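The Cloth Stays On
Saturday, February 15, 2020

For years a tablecloth was something you took out of a drawer for guests and put back on Monday. In Stilbridge, it has gone back to being everyday furniture.

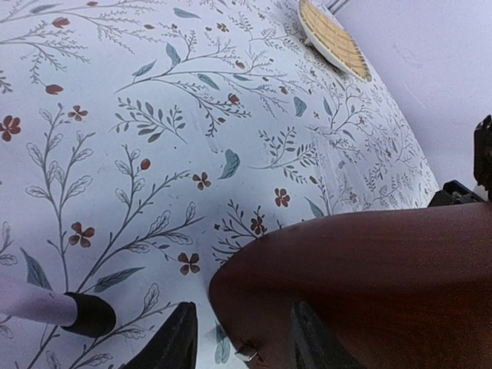 The shop on Aigner Street sold 82 cloths last July, its slowest month, and most went to people who planned to leave them on all week. Plain linen used to be the safe choice. Buyers now ask for botanical prints on a white ground, with thin stems, small leaves and a flower here and there in a rusty red or brown.

A scattered print is practical. A crumb or a faint tea mark gets lost among the sprigs, where on plain white it would be the first thing you saw. It also suits a round table, as there is no stripe or border to line up with the edge.

Size causes more trouble than pattern. Measure across the top, then add the drop twice. A table 40 inches across with an eight-inch drop needs a 56-inch cloth. Go longer and it ends up in people's laps.

Washing is simple enough. Kastenon, the mill outside Eledcombe that prints for the shop, recommends cool water and a line. Shake the cloth out first — outside, if you can — and iron it on the back while it is still damp. That takes about 15 minutes. Plenty of owners skip the ironing and let the creases drop out on the table overnight.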